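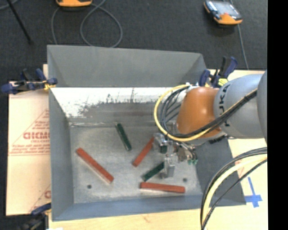 Según Vukmont, el recuento de pases progresivos del partido contra el Pemberg está inflado: en su hoja, el lateral izquierdo suma cuatro menos que en la nuestra. Me pide que lo repase antes de cerrar el informe del rival.

12 de octubre de 2022

Repaso hecho. Vukmont no cuenta los saques de banda y nosotros sí, desde el cambio de plantilla de julio. Quitándolos, las dos hojas coinciden salvo en una jugada del minuto 7, que dejo como dudosa.

Total de acciones etiquetadas: 1.294. De ellas, 265 son presiones en campo contrario. El Pemberg salta arriba sobre todo tras pase atrás al central derecho. Cuando el portero juega en largo no presiona, repliega y espera la segunda jugada.

Balón parado: córners cerrados desde los dos lados, con bloqueo al hombre del primer palo. En las faltas laterales cambian de lanzador según el perfil. Falta mirar los partidos de fuera, solo tengo etiquetados los de casa.

El programa de Trukell sigue perdiendo el sincronismo al pasar a la segunda parte — unos segundos, suficiente para que los cortes salgan mal. De momento ajusto el inicio a mano y lo anoto en la columna de observaciones.

Pendiente:
Separar los saques de banda en una etiqueta propia.
Pedir a Fankhauser el plano abierto del partido de ida, el de televisión no sirve para medir la línea defensiva.
Mandar a Vukmont la hoja corregida.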